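**11th February - dye bench, Jilcombe**

Weld day! I've been itching to get back to yellows since the madder work finished, and the first pot did not disappoint.

Bath 1: 80 g dried weld (the Igwe batch, cut last June), chopped small, soaked overnight, then brought up slowly and held well under a simmer. Pinch of chalk once the colour started to come. The liquor went from weak tea to proper mustard in the time it took me to find the thermometer.

Cloth was the old cotton we scoured last week, 440 g dry weight, alum mordant. I split it into 2 lots: one straight in, one through a second tannin soak first (oak gall, same strength as before). The tannin lot is coming up deeper and a bit brassy, the plain lot is clean and almost green at the edges. I love both, but the plain one is the yellow I've had in my head all winter.

Garments and plastic basket on the wooden table:

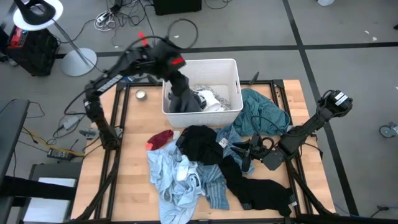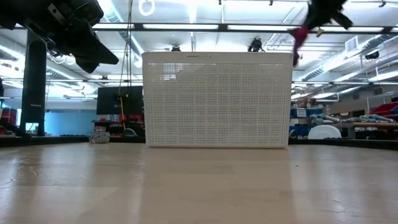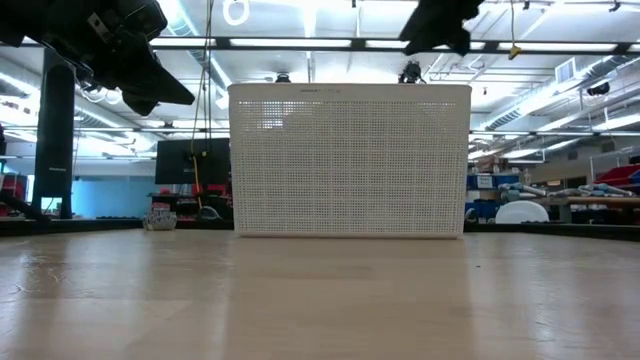 Wonis read the notes over lunch and reckons the brassy tone is iron in the tap water and has nothing to do with the galls, and wants the whole lot run again with rainwater before anyone writes "tannin dulls weld" on the wall chart. Fair point - I used tap for the gall soak and rainwater for the bath, so I can't tell the two apart from today's cloth.

Plan for the rerun, then:

- same weld, same weight, rainwater all the way through
- gall soak in the enamel pan, NOT the old steel one (chip in the base, I'd forgotten)
- one strip with tap water and no galls, as a check
- keep 700 ml of today's liquor in the fridge for an indigo overdip

That last one is the bit I'm most excited about. Weld under indigo should give a real leaf green, and the Wulora vat is in lovely shape at the moment, coppery skin on top and a clear yellow-green underneath. Short dips, plenty of airing between.

Light test: one strip of each lot pinned in the south window, half covered with card. Check in June and try not to peek.

Still to do: label the strips, order more chalk, rinse the sieve before the bits set in the mesh.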